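Folding on the Bed: Winter Tops, Spare Room

Posted June 8, 2026 by Floor Michiels

The winter tops get folded and put away late in our house. This year there were 13 of them to get through before the October bin could go back on the closet shelf. I do the folding on the spare bed with the sheets off, since it gives me a bigger flat surface than the kitchen table -- and the comforter can stay up there with me. Martim Brandão asked how I get the collars to sit right.

The fold is the same for all of them. Sleeves in, sides in, bottom up, collar left showing at the top.

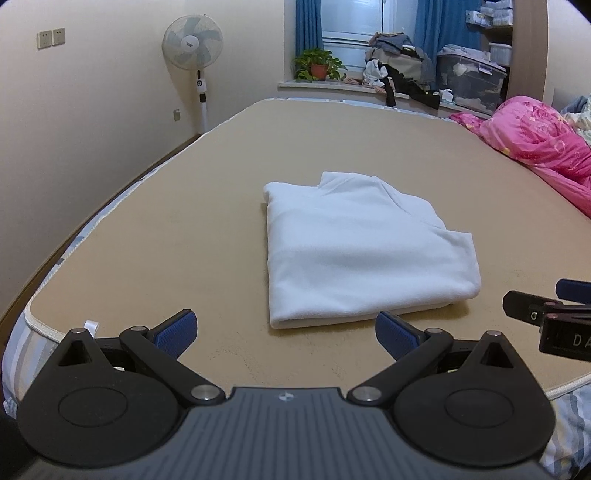 The soft ones

Thick, fuzzy fabric won't hold a sharp crease, and I don't try to give it one. Smooth it once with a flat hand and leave it. If you press hard it just springs back and the sides go crooked. Anything with a print or a zipper goes in a separate pile and gets done last.

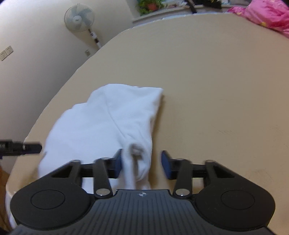
A section of cloth, close up.

I used to roll everything. Rolled tops fit well in a suitcase but they fall over in a bin, and by fall the necks were stretched. Flat rectangles stack better. My bin is a Skirkik, 26 inches long, and it takes two stacks side by side with room for socks at the end.
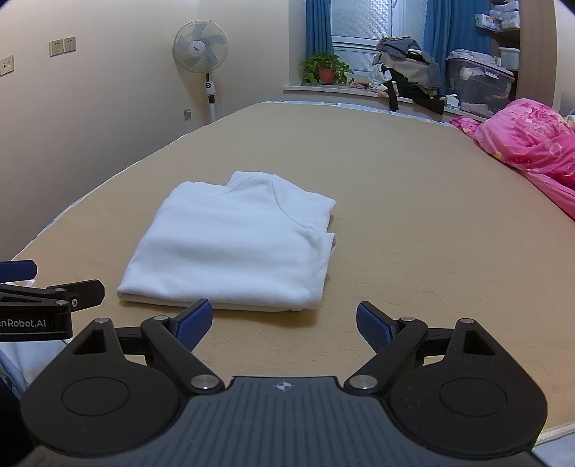 Collars are where most people go wrong. They fold the top in thirds and the neck ends up buried in the middle, so in October you have to open every one to see what it is. I keep the neckline on the outside, as with the white one on the mattress, where the rounded seam shows at the corner of the bundle. It also makes it easy to lift a top out without pulling the stack apart. Martim puts a sheet of tissue between layers. I don't bother.

A bit of sleeve sticking out is fine. It flattens under the next one. 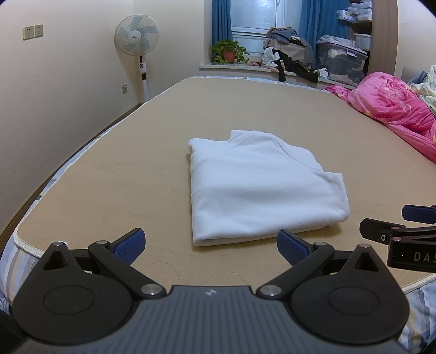

White top folded, pink floral comforter pushed to the side.

Next up: scarves and the two heavy blankets.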